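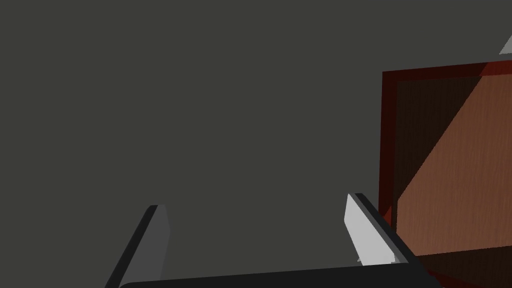
Figure 1. Computer-rendered view of a parallel-jaw gripper against a plain dark grey surface.

Jallton Creek Stormwater Retrofit
Progress report to the Nemance Water Fund, second reporting period
Prepared by Remedios Estrella, project manager

1. Status

The project is on programme for the pipework and behind programme for the planting. Expenditure to date is within the approved budget. No variation to the grant is sought in this period.

2. Works completed

The inlet pit at Dunstan Street was rebuilt with a deeper sump and a hinged grate. The old pit had settled on its downstream side and water was getting around the wall, so the bedding was dug out and replaced before the new base was poured. Council's engineer inspected the base and the pipe joints and signed off both.

A total of 869 metres of pipe between Dunstan Street and the lower basin was cleaned and surveyed. The survey found 8 defective joints. Six were sealed from inside the pipe. The other two are under the Lereva car park and need to be dug up — this work is listed in section 4.

The lower basin was reshaped to the revised levels. Spoil was tested and kept on site for the access bund, which removed most of the cartage allowed for in the original estimate.

3. Monitoring

Level loggers are in place at the inlet pit and the basin outlet. The inlet logger recorded for the full period. The outlet logger lost data after its cable was damaged during mowing, and 68 hours of record are missing. The gap includes one small storm. The cable has been replaced and now runs in conduit.

Turbidity samples were taken after each storm large enough to fill the sump. Results at the outlet are lower than at the inlet in every paired sample, but the set is too small to report a removal rate. We propose to hold that figure over to the next report.

4. Delays and risks

Planting of the basin edge did not go ahead. The nursery supplied sedges in smaller tubes than ordered and they were returned. Replacement stock is promised for October. If it arrives later than that, the upper batter will be covered with jute mat over summer and planted in autumn.

Excavation at the Lereva car park requires closure of the eastern entry. The centre manager has agreed to a Sunday start, with the entry reopened by 6 am the next day. The surface will be patched with cold mix and finished with hot asphalt at a later visit.

Clay at the northern end of the basin is softer than the bore logs showed. The batter there was laid back to a flatter slope — storage volume is still above the design minimum.

5. Next period

Repair the two remaining joints. Plant the basin edge, subject to supply. Download both loggers monthly and check the outlet conduit after mowing. Submit the as-built survey with the next claim.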